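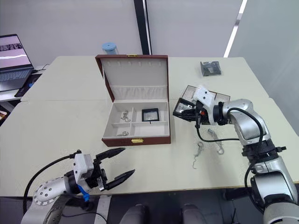
Frequently Asked Questions: Jewelry and Small Valuables

Keltisow Mutual, Personal Property Department

The answers on this page apply to homeowner and renter policies issued by Keltisow Mutual. They are provided for general guidance. Where the wording of your policy differs from this page, the policy governs.

Is my jewelry covered under my regular policy?

Yes, within limits. Jewelry is part of your personal property coverage and is protected against fire, smoke, windstorm and the other causes of loss listed in your policy. Theft is subject to a separate limit, shown on your declarations page under "Special Limits." Loss by misplacement, such as a ring left at a hotel, is not covered unless the item is scheduled.

What does it mean to schedule an item?

A scheduled item is listed individually on your policy, with its own description and its own insured value. Scheduled items are covered for accidental loss as well as theft, and no deductible applies.

When is an appraisal required?

An appraisal or a detailed sales receipt is required for every item you wish to schedule. Appraisals must be no more than 3 years old on the date we receive your request. They must state the metal, the weight and quality of any stones, and the replacement value. A letter that gives only a total value for a group of items will be returned.

Which appraisers do you accept?

We accept reports from any independent appraiser who holds a current professional credential and has no interest in buying the item. Members in the Clostlow area may also use Rácz Appraisal Office, where the fee for a single item is $230. Members pay the appraiser directly. Appraisal fees are not reimbursed.

Are sets treated as one item or several?

Earrings, cuff links and other pairs are scheduled as one item. A matching necklace and bracelet may be scheduled together or separately. If part of a pair or set is lost, we may repair or replace the missing part, or pay the difference between the value of the set before the loss and its value afterward.

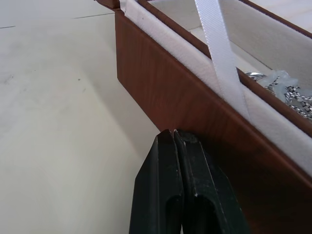

How should I prepare a home inventory?

List each item on its own line, with a short description, the year you acquired it and the price paid, if known. Inherited pieces should be noted as such, with the name of the person from whom they came. Engravings, hallmarks and past repairs are helpful in identifying recovered property and should be written down exactly as they appear.

Members may use the paper form or the Jivusel inventory tool, available through your online account. Keep one copy outside your home.

Is costume jewelry worth listing?

It may be included in your inventory and is covered as ordinary personal property. It does not need to be scheduled, and we do not ask for an appraisal.

Does the policy cover jewelry kept in a bank safe deposit box?

Scheduled items kept in a bank vault qualify for a reduced rate. You must notify us before removing an item for more than 10 days in a row. If you do not, the regular rate will be charged from the date of removal.

What is not covered?

The policy does not pay for tarnish, scratches, gradual wear, stretched or weakened chains, or damage that occurs while an item is being cleaned or repaired. Loss of value due to changes in the market is also excluded.

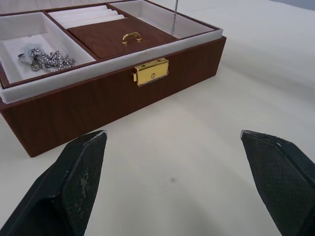 How do I report a loss?

Call the claims line or sign in to your account. In the case of theft, file a police report first and have the report number available. You will be asked for your policy number, the date on which you last had the item, and any receipts or photographs. Please do not buy a replacement until your claim representative has confirmed the amount payable.

How long does a claim take?

A representative will contact you within 5 business days. Claims for scheduled items are usually settled sooner than others, as the value has already been agreed.

What happens if the item is found after payment?

You must inform us. You may keep the item and return the payment, or keep the payment and transfer the item to Keltisow Mutual.

Whom should I contact with other questions?

Written inquiries should be addressed to Xiomara Crenshaw, Personal Property Department, at our Clostlow office. Include your policy number and a daytime telephone number. Rates are reviewed each April, and changes take effect at your next renewal.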